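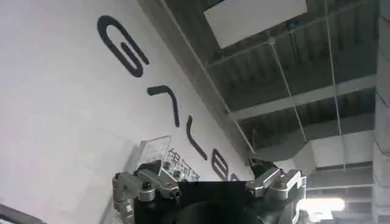 Dark lettering on the white wall, under the corrugated ceiling.

Sign and Interior Fitter, Full Time
Dradel Interiors, Sandoval site
Posted 11 August 2023

Dradel Interiors fits out work halls, showrooms and trade spaces. We put up partition walls, finish and paint them, and mount the lettering and signs that go on them. We are hiring one fitter to join the crew at our Sandoval site, with a start date in September.

The job is mostly wall work. Large white walls in industrial buildings show every mark, and raised letters show every mistake in spacing. We want someone who measures twice, keeps a clean work area and is comfortable working at height for a good part of the day.

What you will do

Set out and mount wall lettering from a paper or digital layout
Patch, sand and repaint walls before and after mounting
Hang flat panels and light fittings from ceiling structure, working with the electrician on anything that carries power
Work around existing conduit, pipes and beams without moving or damaging them
Take down old signs and make good the wall behind them
Load and unload the van, and return tools to the store at the end of the shift
Fill in the job sheet for each wall, including the paint code and the fixings used

What you need

At least 2 years of paid work in sign fitting, drywall, painting or a similar trade
A valid driver's license
Experience on scissor lifts. If your lift card has run out we will pay for the renewal, but you need to have held one before
Able to lift 30 pounds and carry it up a ladder
Able to read a dimensioned drawing and work from a center line

It helps if you have used a laser level on long walls, or cut stencils or templates. Neither is required. We have our own template cutter and will train you on it.

Hours and pay

The work week is Monday to Friday, 7:00 a.m. to 3:30 p.m., with a half hour unpaid for lunch. Some jobs have to be done when a building is closed, so expect an occasional Saturday. Saturdays are paid at time and a half and you will have a week's notice.

Starting pay depends on experience and is discussed at the first interview. On top of wages there is a tool and boot allowance of $744 a year, paid in your first full paycheck and then each year on the same date. Health insurance starts after 30 days. Travel between sites during the day is paid time. Your drive from home to the first site is not.

Where you will work

You will report to the Sandoval site. Most fall work is already booked there, starting with a hall of 2,911 square feet that needs new walls and lettering at both ends. After that the crew moves to the Trakum building and then to the Nivum showroom. Both are within a short drive, and the van leaves from Sandoval each morning.

You will report to Conall Ó Conaill, who runs the fitting crew. Layouts and materials come from Caoimhe Ní Bhriain in the drawing office, and questions about letter spacing or wall color go to her before anything is drilled.

How to apply

Send a resume and two or three photos of walls or signs you have worked on. Phone photos are fine. Tell us what part of the work was yours. Please also give the name of one person who has supervised you on a site.

Applications go to Caoimhe Ní Bhriain at the drawing office, by mail or in person at the front desk. We will call people for interview as applications come in and may fill the job before September. The interview takes an hour and includes a short practical test: setting out a line of letters on a practice wall. Bring work boots. We supply the rest.

No agencies, please.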